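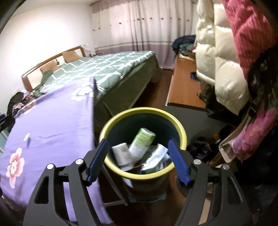

How do I get rid of the smell in a bedroom trash can? It stinks even with nothing in it, washed it twice with dish soap

Take it outside, fill it with hot water and a big scoop of baking soda, leave it overnight, then rinse and let it dry in the sun all the next day. Dish soap cleans the part you can see. The smell is in the scratches on the bottom and under the rim.

Home Browse Cleaning Laundry Kitchen Ask Sign in

More from the original post:

plastic bin, no lid, been in the bedroom since December. Mostly tissues and wrappers and the odd drink can. We don't put food in it, well not on purpose. Second wash helped for 2 days and then it came right back. Small apartment so no yard, just a balcony. Don't want to use bleach if I can help it, the bedroom carpet is right there and I'm clumsy. Is it worth saving or do I just toss it?

posted by motherofsocks, May 20, 2021
1,278 views

bluekettle
Worth saving. Had the same thing with a kids bathroom bin last summer, thought it was the drain for a week.

Baking soda soak is right but do the rim separate. Most plastic bins have a lip that folds over and stuff runs up in there when you tip it out. Old toothbrush, warm water, some white vinegar. Go all the way round. You will be disgusted. Rinse, then go round again.

Do NOT do the vinegar and baking soda at the same time, they just fizz and cancel each other out and you've got salty water. One, rinse, then the other.

And never vinegar with bleach. I know you said no bleach but somebody will read this later and have both out on the counter.

Drying matters more than people think. Balcony is fine, lay it on its side so air gets in. If you put a new bag in while the bottom is still damp you're right back where you started, it's trapped under there. I leave mine a full day, longer if its raining.

After that:
- rinse cans before they go in. Soda is the worst, beer close second. A few drops dry to a sticky ring and that's your smell
- sheet of newspaper or a folded paper towel under the bag, change it when you change the bag
- empty it on a set day even if it's half full. I do bedrooms the same night as kitchen
- spoonful of dry baking soda in the bottom, under the paper

I use the Bosaro liners, the small ones, but any liner that fits is ok. Too big and it bunches up and things fall down the side. Too small and it slips off the rim and then what was the point.

If it still smells after two rounds of all that, ok, toss it. Old plastic holds on to smells for good sometimes.

pete_in_the_basement
just buy a new one?? they're cheap. got a metal one from Ojala, going on 23 months, never smelled. Dont need to soak anything

wrenhouse
Going to half disagree with the post above, metal ones rust at the seam if you have a humid room, mine did. But yes it doesn't soak up odor the way plastic does.

Couple things not mentioned. Check the floor and wall behind the bin. Seriously. I scrubbed ours three times and the smell was a splash of iced coffee that had gone down the baseboard. Also if the bin is near the bed, check bedding that hangs down and touches it. A throw or a sheet corner picks it up and then you smell it at night and blame the bin. Wash it hot if the tag says you can.

Charcoal bags work ok, I have a Tostus one hanging on the back of the closet door. It won't fix a dirty bin tho. It's for the last little bit that's left. Put it in the sun once a month or so they say, I forget most months.

The scented trash bags, skip. Now you have garbage and lavender.

If you want something stronger than baking soda with no bleach, an enzyme cleaner, the pet mess kind. Spray, let it sit as long as the lable says (longer than you want to), rinse. Did more for me than the vinegar. Test the outside first if the bin's a strong color, I had one fade in a patch.

motherofsocks
Update, it was the rim!! so gross. Did toothbrush then the soak, dried it on the balcony. Three days and nothing so far. Also found a gum wrapper with gum in it stuck underneath so that's probably on us. Moving the blanket away too, thanks wrenhouse

Related
Can I put a bathroom trash can in the dishwasher?
Motesa hamper lid won't close all the way
Fruit flies in a room with no fruit
How often do you wash a kitchen bin
Getting sticker residue off plastic
Balcony drying in winter, does it even work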